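Ganico puts four finger pads through a side-by-side trial at Berside

MEDIA RELEASE, February

Hi all, Sota Ebihara from Ganico here. We've finished the first round of our hand-held gripper comparison, and I'm pretty chuffed with how much we got through!

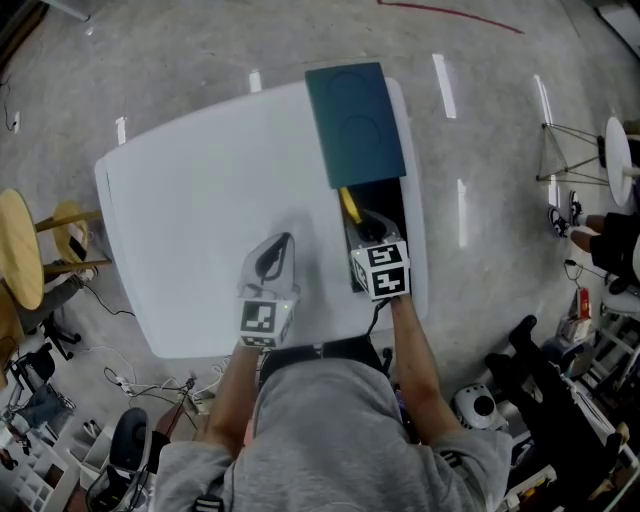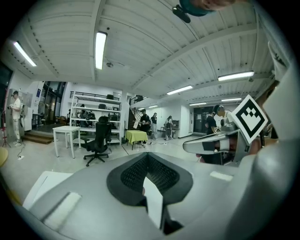

2 min read

So, what were we after? We wanted to know which finger pad our customers should start with, and whether the Stelau controller keeps up when you swap pads halfway through a session. We ran 624 picks over the fortnight (reaching down into a compartment is the one everybody grumbles about) and 522 of them came up clean on the first go. The other pads are behind the Kudo pad for now, but I wouldn't write off the stiffer one, it's lovely on flat things.

Changing a pad over takes up to 57 seconds, and I'd like that a lot shorter. We're also looking at the marker cubes, as I reckon the mounts could be lighter on the wrist by the end of an arvo.

Round two adds a second camera position and a proper go at soft objects. If your lab or workshop would like to try the pads, get in touch with us at Berside and I'll organise a time. Mornings before 11 are best, and bring the fiddliest thing you need picked up!

Media contact: Sota Ebihara, Ganico, Berside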